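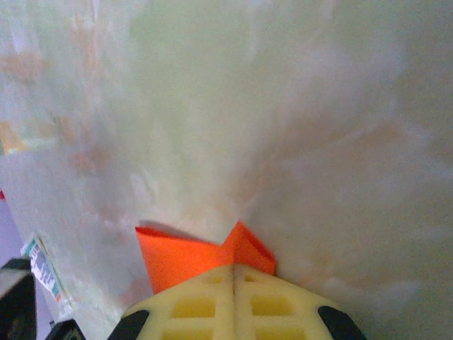 Item 4, plastic covering and orange piece, packing bench

Skidport store - packing and wrapping area
Inspection checklist with comments
Date of check: 2019-07-29
Last full check: May
Form: Prikent general storage, short version
Result: passed with actions

Mark each item OK, ACTION or N/A. Put comments under the item they belong to. Anything marked ACTION stays on the list until the next check, even if it is put right the same day.

1. Floor and walkways
OK
Clear from the door to the bench. The yellow line by the racking is wearing thin and will want repainting before winter. Offcuts of strapping were found under the bench and binned.

2. Bench and cutting tools
ACTION
Two safety knives in the tray, both with working guards. A third knife with a fixed blade was in the drawer. It should not be in this area and has been taken out. Replacement safety knife to be ordered from Alaoui with the next stationery order.

3. Lighting
OK
All tubes working. The one over the scales flickers when first switched on - watch it.

4. Plastic sheet and bags
ACTION
The sheet in the photo is pale and translucent, with broad folds drawn in towards the bottom. Tan and orange shapes show faintly through it but you could not say from them what the items are. Write the contents on a label and fix it to the outside, every time, including part-filled packs.
Loose sheet is not to be left on the floor or hung over the end of the bench. Two lengths were on the floor at the start of the check. Both picked up and put in the recycling cage.
Bags with an opening wide enough to go over a head need the suffocation warning printed on them. The open box of large bags has it. The older box on the top shelf has not, and should be used up for scrap only.

5. Folded card and inserts
OK
Bright orange is easy to spot against the pale plastic, so keep to it for anything that must not be thrown away with the wrapping. Check folded edges and corners before closing a pack. A stiff corner will go through thin sheet if the pack is stacked.

6. Sheet stock and storage
ACTION
Stock card says 3,000 bags received and 2,507 left. Stock should not go above 1,000 in the packing area itself, the remainder to be kept in the main store. At present all of it is by the bench. Move before the next delivery.
Nothing to be stored within a metre of the heater. This was fine on the day.

7. Heat sealer
OK
Cable and plug sound, test label in date. Guard closes properly. Switched off at the wall when not in use. The heatproof mat has a scorch mark at one corner but is still usable.

8. Lifting and stacking
OK
Limit for one person at this bench is 12 kg, and the sign is up. Packs wrapped in smooth sheet slide on each other, so no more than four high unless they are strapped. One stack near the door was at five and was taken down during the check.

9. Waste
ACTION
Clean plastic and card are going into the same cage. Trunham will not collect mixed loads. Put the two signs back up and empty the cage at the end of each shift.

10. Fire
OK
Extinguisher in place, pin and seal intact. Exit opens freely from inside. Keep the space below the extinguisher clear - rolls have been stood there in the past.

11. First aid
OK
Box stocked. Blue plasters running low, more asked for.

Actions carried forward
Item 2: order safety knife
Item 4: outside labels on all packs, old bags to scrap use
Item 6: move surplus bags to main store
Item 9: separate plastic and card, signs back up

Copy to be kept in the folder by the door.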